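Tempo de leitura: 2 min

Relatório do projeto Garkska – arrumar um quarto em 90 minutos

Grupo: Nam-gil Choo e Mi-kyung Ha
Entregue em 26 set. 2021

Objetivo: ver em que ordem compensa arrumar um quarto. Começámos pela cama, ocupa mais espaço e tudo acaba em cima dela. Lençol de baixo cinzento claro, com elástico. Regra do grupo: nada de ferro, alisar só com as mãos, do centro para as bordas.

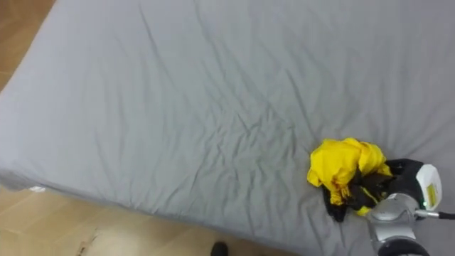
Os cantos são a parte chata. A Mi-kyung defende puxar primeiro os dois de cima, eu prefiro na diagonal. Não chegamos a acordo, ficam os dois métodos no anexo. Coisas soltas em cima do colchão contam como "por arrumar", mesmo que o lençol esteja bem preso.

Segunda parte: o que está à volta. Roupeiro branco ao lado da cama, cesto de plástico branco no chão entre os dois. Passagem estreita, convem deixar o cesto para o fim.
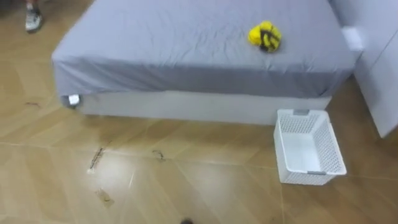
Critério para o cesto: só roupa e panos. Peluches e almofadas voltam para a cama depois de o lençol estar esticado, senão é preciso levantar tudo outra vez.

Falta fazer: tabela de tempos, repetir em janeiro com outro quarto, rever a bibliogafia. O texto passou as 1000 palavras na primeira versão, cortámos quase tudo.

Relacionados
- Projeto Ilovar: dobrar toalhas
- Flalura, relatório intermédio
- Organização de gavetas (grupo Ko)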